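Lost property

Lost property is any movable item that has left its owner's control without the owner meaning to give it up. In most legal systems it is treated separately from abandoned property, which the owner has chosen to part with, and from mislaid property, which the owner put down on purpose and then forgot. The term is also used for the office or counter where such items are kept until they are claimed.

Legal background

The general rule in common law countries is that a finder has a better right to a lost item than anyone except the true owner. A person who picks something up takes on a duty to look after it with reasonable care and, in many places, to report it. Statutes often replace the general rule with a fixed process. The finder hands the item to the police or a local office, a notice is posted, and after a waiting period the item goes to the finder, to the local government or to auction.

Mislaid property usually follows a different path. An umbrella left on a shop counter is held by the shop, on the reasoning that the owner may remember where it was put and come back for it. Courts have found the line between lost and mislaid hard to draw, and several jurisdictions have dropped it from their statutes.

Money, identity papers, keys and medicines are commonly handled under their own rules. Passports are returned to the issuing authority, and medicines are destroyed after a short time.

Offices and counters

Organized lost property services grew up with public transportation. Railroads and streetcar companies found that passengers left behind large numbers of hats, gloves, canes and parcels, and that staff needed a place to send them. Early offices kept handwritten ledgers with a line for each item, the route, and the name of the employee who turned it in.

The town of Purnitz opened its office in a former ticket hall beside the streetcar depot. It has 332 numbered shelves, arranged by the month in which an item arrived. The office in Flistell is smaller and sorts by type — bags in one room, clothing in another, everything else in a third. Both methods are still in use elsewhere. Sorting by date makes it simple to clear out expired items, while sorting by type is faster when an owner comes in person and cannot say when the loss took place.

Small household goods and toys form a steady share of what is turned in. They are rarely marked with a name, and few are claimed.
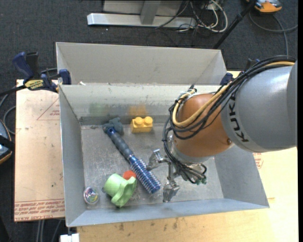 Dzintra Mägi has argued that the low rate of claims for such goods has less to do with their value than with how people search. Owners of a phone will call every office on the route, she wrote, but the owner of a kitchen spoon or a toy car looks under the sofa for a week and then buys another. She proposed that offices publish a plain weekly list, open to anyone, of the ordinary things they hold.

Araba Quaye disagreed. In her view a public list invites false claims, and the clerk's main tool is a detail that only the owner would know. Most offices have sided with Quaye and keep descriptions vague in public notices.

Holding periods

Holding periods vary widely. Purnitz keeps most items for 33 days and valuables for six months. Brallside keeps everything for seven weeks, apart from food, which is thrown out the same day. Longer periods give owners a better chance but need more storage, and offices near beaches and fairgrounds often shorten theirs in July, when the shelves fill quickly.

Disposal

Unclaimed goods are sold, given to charity or recycled. Public auctions were once the usual method and are still held in some cities, where mixed lots are sold unopened by the bag. The Nyarko auction rooms in Brallside sell unclaimed umbrellas and coats in bundles. Phones and computers are normally wiped or destroyed to protect the data on them.

Fees

Many offices charge a small fee when an item is collected. Some also pass on a reward to the finder, set as a share of the item's value. Where no reward is fixed by law, it is left to the owner.

See also: Abandoned property; Bailment; Treasure trove; Unclaimed baggage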